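Pekasholm open day, two hours in a hot hall, and the thing I keep going back to is a cloth. Not the big arm by the door with the queue round it. A blue cloth on a table.

Farzad Bakhtiari was running the table for Pillerus and he let us have a go with the hand-held gripper. You squeeze, the fingers close, the camera on it records what you did, and later a robot learns from it. Folding, mostly. I was terrible. My fold came out like a dropped sock and he saved it anyway, said they want 2,000 goes by November and bad ones are useful too.
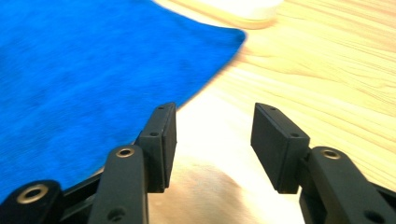 The hand-held gripper at the folding table, fingers open, blue cloth to the left.

So my opinion, for what its worth. More open days should look like this. The Quiroga stand had a film with drums on it and a robot behind glass, and people watched for a minute and wandered off. At the cloth table they stayed. They argued – about corners, about whether you pinch or drag, about who gets paid when your hands teach the machine. Good question, that last one. I asked it twice and got a nice smile and a leaflet.

I don't think that's good enough. If folding is work when a robot does it then it was work when I did it, and when the nine people behind me did it. Put the terms on the table next to the cloth. Large print. Platov have thier open day in November and I'll be asking again.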